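From: Guoqing Peng
To: ngau-users
Date: 2024-09-26
Subject: Re: [ngau-users] Stainless grades, dishwasher spotting and the rinse cycle

Marlina Teoh wrote:

> We run two undercounter machines on the same softened supply. Since the
> changeover to the Weltano set we get orange-brown specks on the knife
> blades, mostly near the serrations. Forks and spoons from the same load
> are clean. The supplier says it is the water. The water people say it is
> the steel. Yusri thinks it is the detergent.
>
> Is there any test I can do here without sending pieces out to a lab? And
> does it make sense that only the knives are affected?
>
> I also get a rainbow film on some of the spoons. Is that the same fault?

Marlina,

Taking the second question first: yes, it makes sense, and it is the most useful thing in your message.

In most table sets the forks and spoons are stamped from an austenitic grade, sold as 18/10 or 18/8. The first number is the chromium percentage and the second is the nickel. Knife blades can't be made from that, as it will not harden by heat treatment and would not hold an edge. The blades are a martensitic grade with more carbon, less chromium (13 or 14 percent is common) and next to no nickel. They are always the weakest pieces in the load for corrosion. If the box says 18/10 and nothing else, read it as applying to the forks and spoons only.

A magnet will tell you part of the story. A blade should pull hard. An 18/10 spoon should pull weakly or not at all, although the neck of the handle may show a slight attraction from the cold working. If your spoons pull as hard as the knives they are 18/0, which is a ferritic grade. It is perfectly usable but less forgiving of salt. The magnet does not distinguish 18/8 from 18/10, and I would not trust anyone who says it does.

Next, find out whether the specks are pitting or deposit. Rub one with a paste of baking soda and water on a soft cloth, along the grain. If the speck comes off and the metal under it is smooth at 10x, it was rust carried over from something else in the machine. The usual sources are a chipped rack, a cheap peeler, a can lid or a steel wool fragment. If a small dark hole remains, the blade itself is pitting. Do this on at least a few pieces from different loads, as one knife proves very little. 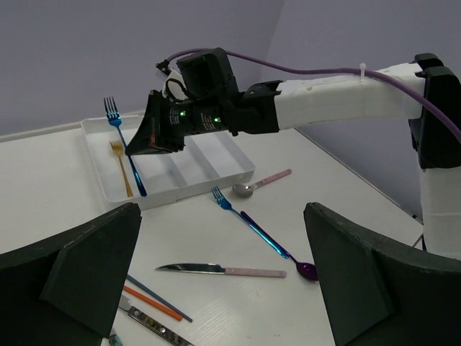

Chloride is the usual cause of true pitting, and a softener can add it in a way people overlook. The softening itself exchanges calcium for sodium and leaves the chloride where it was. The regeneration step, on the other hand, uses brine, and if the valve does not seat or the rinse is cut short, some of the brine goes forward into the wash. The symptom is spotting that comes and goes with the regeneration schedule. Write down the date of each regeneration and the date of each bad load and see if they line up. Chloride strips cost very little. Take one sample straight after regeneration and one midway to the next, both from the machine inlet and not from the tap across the room.

On machines with a built-in softener, check the cap on the salt reservoir too. A loose cap or a worn gasket will leak brine into the tub between cycles. After filling the reservoir, run a rinse with the machine empty straight away. Salt grains left on the floor of the tub will mark a blade overnight.

As to Yusri's theory, detergent is possible but I would put it third. Products with chlorine bleach do attack martensitic blades, especially if the dose is set high. Look for sodium hypochlorite or a chlorinated isocyanurate on the data sheet. If neither is listed, drop the theory.

Dwell time matters more than people expect. Food residue with salt, vinegar or mustard in it should not sit on the blade until the machine is full. If the load has to wait, run the cold pre-rinse. At the other end, open the door when the cycle finishes. Sixty minutes in a closed, steaming tub is plenty to start a spot on a marginal blade – the serrations hold water, and the finish in the grooves is rougher than on the polished face. That matches the location you describe.

Baskets: mix the pieces so they do not nest, knives with the handles up, and keep silver plate out of the same compartment as stainless. Dissimilar metals touching in a hot electrolyte will mark one or the other.

The rainbow film is a separate matter. It is either a thin silicate deposit or a slight thickening of the oxide layer from heat. It does no harm. White vinegar or dilute citric acid removes some of it, followed by a proper rinse. Too much rinse aid gives a bluish streak that looks similar and wipes off with a damp cloth, so try turning the rinse aid down by 2 steps before reaching for acid.

Order of work, if it were my kitchen:

1. Magnet on blades, forks and spoons.
2. Baking soda and a loupe on the specks.
3. Chloride strips at the inlet, twice.
4. Reservoir cap and gasket.
5. Detergent data sheet.

Change one thing at a time and leave it alone for a week. If step 2 shows holes and step 3 comes back low both times, the blades were badly heat treated or badly passivated, and you have a fair case to take to the supplier.

Teguh Wijaya posted strip readings for a similar setup in thread 2778, with the valve rebuild described further down. Worth reading before you buy a new softener.

Guoqing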